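Gripper Comparison, Kitchen Counter Cell (simulated) -- Pre-Run Checklist
Site: Lastovdale
Checked: 2024-01-07
Grippers under test: Jirnden slim-finger, Giloneo wide-pad
Scene build: 207

1. Arm base
OK. Base position matches the saved layout. No overlap with the dining chairs at rest.

2. Joint limits
OK. Elbow limit lowered after the August runs. Both grippers use the same limits.

3. Finger closing force
Needs work. Jirnden closes at setting 7, Giloneo at 8. Set both to 7 before comparing, or the egg results mean nothing.

4. Stop on contact
OK for Jirnden. Giloneo stopped late in 2 trials against the counter edge. Retest.

5. Controller
OK. Hidayat controller loaded for both grippers. Log file opens and writes.

6. Clearance at the pick point
Pass with comments. With the slim fingers at the lumpy brown object near the counter edge, the pepper mill and the egg are both close by. Lift straight up before moving sideways. The path to the clear bowl crosses open counter -- keep it low and stay away from the plant, as its leaves hang out past the pot. Leave the spatula where it is for both grippers.

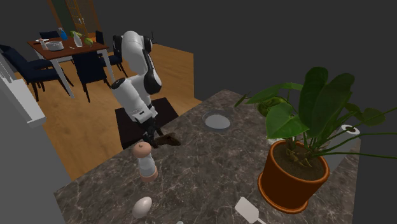
7. Reset between trials
Open. Reload the full scene each time. Moving single objects back by hand is not accepted.

8. Sign-off
Held until items 3 and 4 are closed.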